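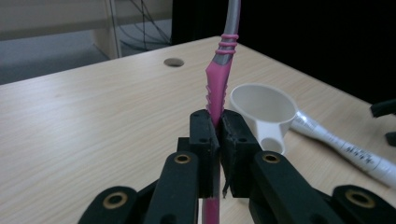
One respondent from Lustetti put it that she had never once finished brushing by the clock, and that she stopped when her mouth "felt done". Similar remarks came up in most of the interviews at both sites, and they bear on how far the diary figures can be read as actual brushing time.

4.2 Reported and measured duration

Of the 176 adults who returned a complete diary, 67 reported brushing for 2 minutes or longer on every entry. Timer records were available for all of these. The recorded times were shorter than the reported ones in both the Driltasen and Lustetti groups, and the gap was wider in the evening than in the morning. Seventeen diaries contained the same figure on every line and were kept in the analysis, as set out in Section 3.

Figure 3. Everyday items for home brushing: toothpaste tube with a white screw cap.

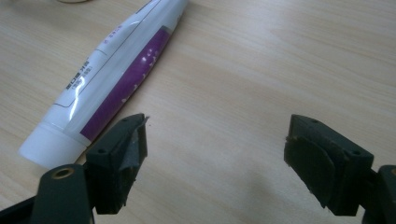
Evening entries were also more often filled in the next day. We treat these as late entries and report them separately, following the coding rules of the Bevness pilot. Removing them narrowed the gap but did not close it — the direction of the difference was the same at both sites. Respondents who lived alone showed a smaller gap than those in shared households, although the groups were uneven in size and no test was planned for this comparison. Amount of paste used was not recorded and is left out of the model in Section 4.3.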